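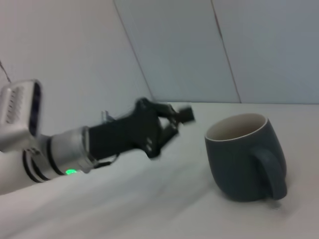 3.2 Vaisselle et surface de pose

La tasse de la figure 4 est en céramique, d'un gris ardoise foncé, et elle est posée sur le plateau blanc retenu pour toute l'étude. Elle appartient au service Susel, l'un des deux services comparés ; l'autre, Kvaran, est en grès clair. Les pièces ont été choisies par Adoración Toledo et Leandro Nieto parmi la vaisselle courante de bureau, sans recherche de formes particulières.

Chaque service compte 8 tasses. Avant le début des relevés, toutes ont été lavées à la main, séchées au torchon puis laissées une nuit à température ambiante. Les pièces ébréchées ont été écartées. Les différences de poids à l'intérieur d'un même service sont faibles et n'ont pas été prises en compte dans l'analyse.

Le plateau blanc a été préféré au plateau en bois de l'étude préliminaire (Toledo et Kirui, en préparation). Sur le bois, le contour des tasses sombres se distinguait mal du veinage, en particulier le soir. Sur le blanc, les pièces foncées se détachent nettement, mais les tasses claires posent la difficulté inverse - nous y revenons en section 4.

Au total, 800 poses ont été relevées, dont 83 ont été exclues parce que la position finale de la tasse n'avait pas été notée. Les exclusions se répartissent entre les deux services sans écart notable. Le codage a été fait par Subira Kirui et repris en double par Inmaculada Sepúlveda ; les désaccords portaient surtout sur l'orientation de l'anse.

Figure 4. Tasse gris ardoise du service Susel sur le plateau blanc.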